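Cledholm Kitchen Storage
Slatted Shelf Stands: Frequently Asked Questions
Last updated 01/02/2023

These are the questions we get most often about using a slatted stand for canned goods. If yours isn't covered, write to Rin Ishida at the customer desk. Please have your order number ready if you are writing about a stand you already own.

What is a slatted stand for?

It adds a second level to a shelf, cupboard or countertop. You put some of your cans on top and the rest underneath. Most pantry shelves are spaced for cereal boxes and tall bottles, so a row of tuna or soup leaves a lot of unused height above it. A stand lets you use that height and still reach the cans at the bottom.

Which sizes do you sell?

We sell two. The Plekby is the lower one and fits inside most wall cabinets. The Skostow is taller and is meant for counters, pantry floors and deep shelves. Both have a slatted top and open sides. Full measurements are on the product pages. Measure the inside of your cabinet with the door closed, and check for a center post or a hinge that sticks out into the space.

How high can I stack cans on top?

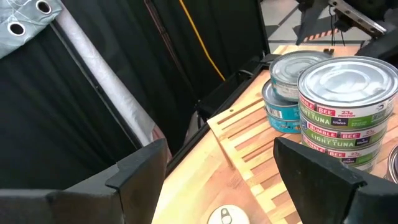
Stack height depends on the can more than on the stand. Short, wide cans such as tuna sit well on each other, and we suggest a limit of three. The Bumble Bee light tuna on the slats is stacked that way, with another stack of three in teal labels just behind it. Tall soup or vegetable cans should go no more than two high, and anything with a dented rim should stay at the bottom of the cupboard or be used first. If you have small children or a shelf above shoulder height, keep everything on top of the stand to a single layer.

How much weight will it hold?

The Plekby is rated for 63 pounds and the Skostow for 74 pounds, spread evenly across the top. A cupboard shelf will often give out sooner than the stand will. Check the pegs or brackets under your shelf before you load it, particularly if the shelf is particleboard and already bows in the middle.

Won't cans tip into the gaps between the slats?

A standard tuna can is much wider than the gaps and rests across several slats at once. Very small items are a different matter. Spice tins, tomato paste and bouillon jars can lean a little if an edge lands over a gap. Put those on a small plate or tray, or keep them underneath on the solid shelf.

Which way should the stand face?

For a cupboard, turn it so that a long open side faces you. That gives you the widest opening to reach under. In a narrow, deep cupboard you may have to place it with the short end facing out, and in that case we recommend using the space underneath for one kind of can only, lined up front to back.

What is the rail along the bottom for?

It joins the legs and spreads the load along the shelf, so the weight isn't resting on four small feet. The rail lies flat, and you will need to lift cans over it when you put them underneath. Some customers find this annoying with heavy jars. On wire shelving it is an advantage, as separate feet tend to slip between the wires.

Can I see what is on top without taking it down?

Partly. The slats let light through, and from a low angle you can tell where something is sitting on them. You won't be able to read a label from below. If the stand is going on a high shelf, put the cans you use most often at the front of the top level with their labels turned out.
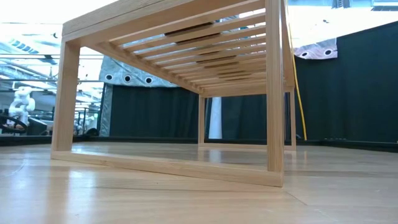 Setting up and arranging

Do I need tools?

No tools are needed for either size. Both arrive assembled. Take off the paper wrap, wipe the stand with a dry cloth and set it in place. Press down on each corner in turn. If it rocks, move it to another part of the shelf first, and if it still rocks there, contact us and we will replace it.

What should go on top and what should go underneath?

Put the heaviest cans underneath and the ones you reach for daily on top. Tuna works in either place. If you buy tuna in quantity, it makes sense to keep the open supply on top and the backup underneath.

How do I keep older cans from getting lost at the back?

Load from the back and take from the front. When you come home with new cans, slide the old ones forward before you add the new ones. Reiko Iwasaki, who answers our pantry questions by mail, marks the month on each lid with a wax pencil. January is a good time to empty the whole cupboard once and check the dates.

Can I put cans around the stand as well as under it?

Yes, as long as you leave one side clear to reach through. Cans packed against every side will block the ones in the middle. When sorting, it helps to move the stand to a table, spread the cans out where you can read the labels, group them by kind and then put them back.
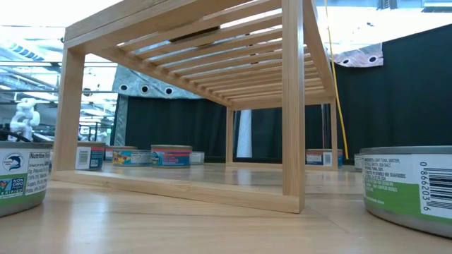 Tuna cans under and around a slatted stand on a tabletop.

Can I stack two stands?

You can place a Plekby on top of a Skostow if the upper one is fully supported and carries light items only. We don't recommend stacking two of the same size. The rated weight of the lower stand includes the upper stand and everything on it.

Care and returns

How do I clean it?

Wipe it with a damp cloth and a drop of dish soap, then dry it right away. Don't soak it and don't put it in the dishwasher. For crumbs between the slats, turn the stand upside down over the sink and use a dry pastry brush. If a can has leaked, take everything off and clean the undersides of the slats too.

Does it need oil?

Not for pantry use. If the stand lives next to a sink or gets wiped down daily, a thin coat of food-safe mineral oil twice a year will keep the surface from drying out. Let it sit overnight before you put anything with a paper label back on it.

My shelf is painted. Will the stand leave marks?

It can if you drag it while loaded. Unload it before you move it, or put a strip of felt under each bottom rail. New paint should cure fully before anything heavy goes on it.

What is your return policy?

Unused stands can be returned within 63 days. Stands with a split slat or a loose joint can be exchanged at any time during the first year. Send a photo of the damage to Rin Ishida with your order number. Return labels are mailed from our Oshima warehouse, and exchanges ship from there as well.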